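Unit 4. Collecting Demonstrations
Notes by Corentin Pruvost, revised February 21, 2022

4.1 What counts as an episode

An episode starts when the operator takes control and ends when both arms are back at rest. Joint positions, gripper commands and the fixed camera stream are logged together at 50 Hz. Trim idle time at the start only. Pauses in the middle are part of the operator's behavior and stay in.

4.2 Start states

The Wemel set has 1,616 episodes, of which 652 use the two-arm tabletop station. Object poses must vary between episodes. If the cup always starts in one spot, the policy can learn the reach and ignore the camera.

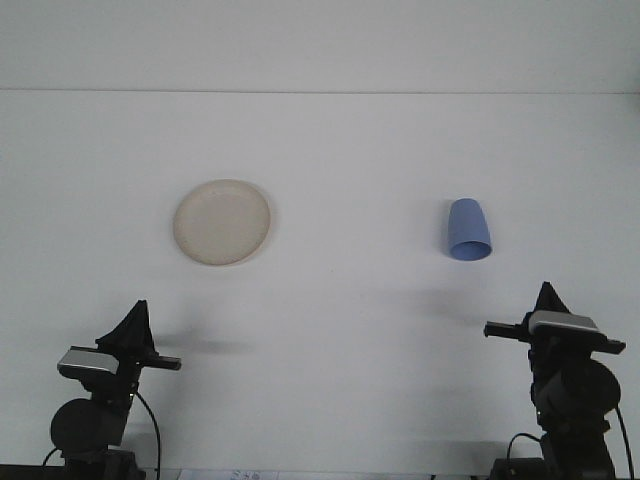 Figure 2. Two-arm station with plate and light blue cup on the white tabletop.

Change the pose of one object at a time for the first block, then both. Record the cup's orientation in the start-state field as upright, inverted or side. When unsure, write "other" and add a note. Do not guess.

4.3 Failed attempts

Keep them. A dropped cup followed by a regrasp is one episode, labeled "recovered." A run the operator gives up on is labeled "failed" and left out of plain behavior cloning, but we will need it in April for the reward model.

Common labeling errors:
success marked before the gripper opens
left and right arm swapped in the log header
two operators sharing one ID

Reading: Boyer handout, section 2.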